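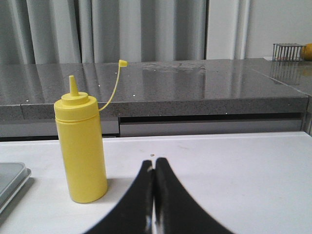 Section 4.3 covers teaching the bottle pick and the dispensing position on the Ternus bench cell. Complete the finger zeroing in Section 4.2 first. For the empty-approach check, bring the closed fingers down beside the bottle and confirm that the fingertips meet along a straight vertical seam. The nozzle cap must be off the tip and left hanging on its strap, on the side away from the scale. A cap between the fingers will shift the grip point and trip fault 92.

Before you start

Controller in TEACH, speed override at 4 percent.
Tool profile "Collton Parallel" loaded.
Bottle upright on the table, nozzle pointing straight up.
Scale on the table, platform level, cup on the platform.

CAUTION: Keep hands out of the space between the bottle and the scale whenever the enable switch is held.

Teaching the grip

1. Open the fingers fully and jog the wrist to the height of the upper part of the bottle, below the cap collar.
2. Approach from the side in tool X only. Do not rotate the wrist during the approach.
3. Close in steps of 3 until the grip flag turns on. Do not close further.
4. Store the position as P11.
5. Raise the arm slowly until the base of the bottle clears the table. If the bottle slips, lower it, release, and repeat from step 2 at a lower wrist height.

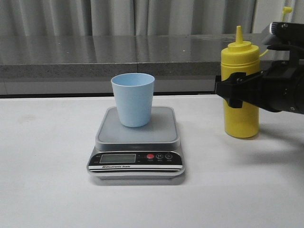
6. Lower the bottle to the table and release. Back out along the same line and store the retract position as P12.

Note: P11 and P12 are saved with the tool profile. Loading another profile clears them.

Setting the scale reference

7. Move the arm clear of the scale. Nothing attached to the arm may touch the platform or the cup.
8. Switch on the scale and wait for a stable reading.
9. Tare with the cup in place.
10. On the pendant, open Cell > Weigh > Reference and press Store. The accepted raw value is 1,105 or lower. If the value is higher, check the platform for residue and repeat from step 8.
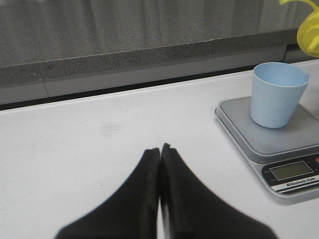
11. Run the Saavedra path check with the bottle released. The arm visits each stored point and stops at P12.

CAUTION: If the scale is moved after step 10, repeat steps 7 through 11. The dispensing point is stored relative to the platform and is not corrected automatically.

Wipe the fingertips with a dry cloth after each teaching session. For worn finger pads, see Section 6.1.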